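The arm that takes old computers to bits (and puts them back)

An afternoon with Elżbieta Sikora and Tiago Macedo at the Kerwood shared workshop
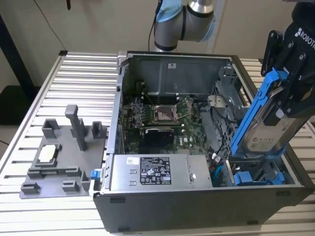
Up the stairs, mind the bikes

I'd been meaning to get over to Kerwood since September, when a friend sent me a message that just said "go and see the robot people, bring biscuits". So I did, and I brought the wrong biscuits (Elżbieta can't have nuts), and they let me in anyway.

The workshop is up a flight of stairs above what used to be a carpet showroom. Downstairs is wood and bikes, upstairs is anything with a plug on it. Elżbieta Sikora and Tiago Macedo have had the corner by the back wall for getting on for two years now, and the thing they've been doing in it is teaching a robot arm to work on desktop computers. Old ones, big heavy office towers, the sort that get cleared out of a building by the vanload.

I asked the obvious question first, which was why on earth.

"I used to do it by hand," Elżbieta told me. She spent six years in a refurbishing place in Prirnau, stripping and rebuilding office machines, and she reckons she could still do a hard drive swap in her sleep. "You pull the caddy, you put the new caddy in, you shut the lid, you do the next one. My record was 39 in a shift. And the whole day I am thinking, a machine should do this. Then I tried to make the machine do it and I got a lot more respect for my own hands."

Tiago laughed at that for quite a while. He came at it from the other side - he writes software for a lift company, and had never had the lid off a computer that wasn't his own. He met Elżbieta at a soldering evening, she complained about caddies, and he went home and couldn't stop thinking about it.

The table, and why it's got gaps in it

They lay the tower flat on its side with the panel off, so everything you'd want to reach is facing the ceiling. The table underneath is aluminium slats, and I said it looked like a very expensive garden bench.

"It was not expensive!" said Elżbieta. "It came from a man in Nurneck who was closing his unit. It cost us 90 and a trip in Tiago's mum's car." The gaps between the slats mean they can fix things down more or less where they like, and they do like to move things. Tiago admitted that he'd changed the layout so often in the first winter that Elżbieta banned him from touching it without writing it down first. There's a notebook for it. I was allowed to look in the notebook and it's mostly crossings out.

Next to the computer they keep a grey printed tray, all raised blocks and slots, with a tall post sticking up out of the middle and a square recess off to the left. I'm afraid I spent far too long admiring it. Tiago designed it, and he was so pleased to be asked that I got the history of every version.

"The recess is my favourite bit," he said. "You've got something small and square and flat, and you want the arm to find it in the same spot every single time. If you just leave it on the table it'll be two millimetres out, and two millimetres is loads. So it gets its own little house with walls."

How many versions of the tray? He had to go and look. The current one is number 23. The early ones are still in a box under the bench, because he can't bear to bin them, and one is being used as a pen holder by the bike people downstairs.

The caddy problem

Most of our conversation, if I'm truthful about the recording, was about hard drive caddies. If you've never met one, it's the plastic carrier the drive sits in, and in their machines it's bright blue, which is handy for a camera and quite cheerful to look at. The whole lot slides down into a metal cage on one side of the case.

Sounds easy! It's apparently horrible.

"With your hand you go in at an angle," said Elżbieta, and showed me with a biscuit and the biscuit tin. "You put one end in first, you feel the side touch, you straighten it, you push. You don't know you are doing this. You would swear you put it in straight. And then you watch the arm try to put it in straight and it goes bang on the edge, every time, and you say, oh, so that's not how I do it."

So the arm tilts it. It brings the caddy over on the diagonal, lets the low end go into the bay, and only then starts to bring it upright. Tiago said the tilting took them a weekend to think of and five months to get working, and that most of those five months went on the gripper holding the caddy too tightly. Squeeze a plastic caddy hard enough and it bows, and once it bows it won't go down the slot for love nor money.

"We broke a few," he said.

"We broke a lot," said Elżbieta.

I asked how they know when it's gone in properly, thinking there'd be some clever sensor, and they looked at each other a bit sheepishly. There is a force reading they keep an eye on. But for the first year, Tiago told me, they also just listened for the click, and one of them would shout "click" and the other would press a key. They've still got the habit. I heard Elżbieta say it under her breath at one point while she was pouring the tea.

Where the computers come from

The towers are all the same model, and that matters a great deal. They got them from Lurdes Paiva, who manages the clear-outs for a local firm called Hendricks and had a stack of identical ones that no one wanted. Lurdes was in the building when I visited (she's restoring a tandem downstairs), so I collared her too.

"They asked me for two," she said. "I said you can have fourteen or you can have none, I'm not sorting through them." She'd assumed she'd never hear of them again. Then Elżbieta invited her up to watch the arm put a drive in, and she says she got oddly tense about it, like watching somebody else park your car.

Not all fourteen are runners. A few are kept for spares, and one has become what Tiago calls the practice patient. They do things to it that they wouldn't do to the others, such as leaving the processor socket open while the arm works above it. I winced a bit. Even I know there are hundreds of tiny contacts in there.

Elżbieta explained with great patience (she must have given this talk a few times) that the processor is what they want to do next, and that it frightens her. The drive is big and you can shove it. Memory you can shove a bit. The processor you lower into place and you do not shove at all, and the metal bracket that holds it down has a lever with a mind of its own. "When I trained people in Prirnau, that was the last thing I let them do," she said. "So it is the last thing I will let the arm do. It can wait its turn."

Counting, and not counting

Tiago keeps a log of every attempt. I asked how many drive insertions they'd done and he scrolled for ages before telling me 771, not including the ones from before he started the log, which he thinks don't deserve to be included. He wouldn't give me a success rate. I pushed a bit and he went pink and said it depended what you meant by success, and Elżbieta said, from the other side of the bench, "it depends if it goes in, Tiago."

What he did say was that the failures have got more boring. In the early days they were dramatic, with caddies pinging off across the room. These days it'll stop halfway because a cable has drifted over the opening by the width of a finger. Cables are the big nuisance now. There's a bundle of black ones that loops down right beside the drive cage, and every computer has them lying slightly differently, and a person just nudges them aside without noticing.

"I'd love to tape them all back and pretend they don't exist," said Tiago. "She won't let me."

"Nobody tapes them in the real ones," said Elżbieta.

I got the feeling this argument has been going on for some time and will outlive all of us.

What it's cost them

I always ask this and people always hate it. The arm came second-hand, through a workshop member named Rosário Henriques, who'd been at a college that was replacing its teaching kit. She put a third of the money in herself and gets to use it one evening in the week for something to do with seed trays (I've asked if I can come back for that). The gripper was the painful purchase. Tiago sold a guitar. He says he doesn't miss it, and then told me unprompted what strings it had on.

Beyond that it's been filament, screws, broken caddies and their share of the electric. They're not trying to sell anything. Elżbieta was very firm on this. A man did ring up once to ask if they could do laptops, and she said no and put the phone down, and then felt bad and rang him back to say no more politely.

So what's it for, then?

I left this till the end as I thought it might be a bit rude. Tiago said it was the most fun he'd ever had, and that he's learnt more from one blue bit of plastic than from his whole degree. Elżbieta took longer to answer.

"There are rooms full of these machines," she said. "Good machines. They get shredded since it costs too much to pay somebody like me to open them. If a thing on a table can open them, maybe fewer get shredded. It's slow now. It's so slow! I can do ten while it does one. But I get a sore back and it doesn't."

They run it most evenings from half past six, and if you're a member at Kerwood you can wander up and watch. Idalina Valente on the front desk will point you at the right stairs. Take biscuits, plain ones, and don't lean on the table.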